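Cletlow Allotments and Garden Club
Notes from the kitchen and kit meeting, Sun 31 January

I said I'd do the minutes this time, so you're getting them my way, and anyone who wants them shorter can take a turn in December!

We got going a bit after two, once the heating had made up its mind. Apologies were read out (I've put the list on the board by the door). Last meeting's minutes were agreed, apart from the bit about the gate, which should have said the Wuvport side and now does.

Money first. We have £1338 in the account, and £700 of that is put by for the roof, so please stop looking at it. The quiz brought in £150, which is lovely, and there was a vote of thanks for the soup.

The tea urn. Still dripping. Robles have quoted for a new tap and we all thought it was fair, so I'm to ring them and say yes. Until then there's a bowl under it. Please empty the bowl.

Mugs. We had a long chat about mugs, longer than I'd have liked. We agreed to keep the 16 matching ones for hall lettings and use the odd ones ourselves. The Liketti biscuit tins are going to be for seeds from now on, with labels on the lids, and biscuits will move to the top cupboard.

Then lost property, which took up most of the second half. The shelf is full again. We've got gloves, a good trowel, two umbrellas and rather a lot of drinks bottles, and I went through the whole lot at the table while everyone else had their tea. The bottles are the real trouble, they all come without their other halves. I have a tub of lids and a row of bottles and I couldn't swear to any of them going together.
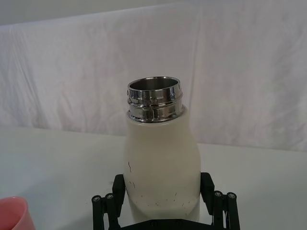
The white one with the steel neck has no cap, and it's had some knocks: there's a scratch on one side and lots of little dark scuffs low down. No name on it that I could find, no lettering of any sort. It's a nice shape though, a bit like an old milk bottle, so I'd hate to see it go in the jumble if it's one of ours. If you know it, shout (and bring the cap!).

Agreed: anything left on the shelf by the next meeting goes to the jumble table, gloves included. I'll put a notice up. It was also suggested that we all write our names on things, and this was carried with some muttering.

Any other business. The Wuvport lot would like to borrow the long trestle for their plant sale. Yes, if they collect it. The back window sticks and wants a rub of candle wax, and I've offered to try.

Closed at ten to four. Keys back on the hook, please.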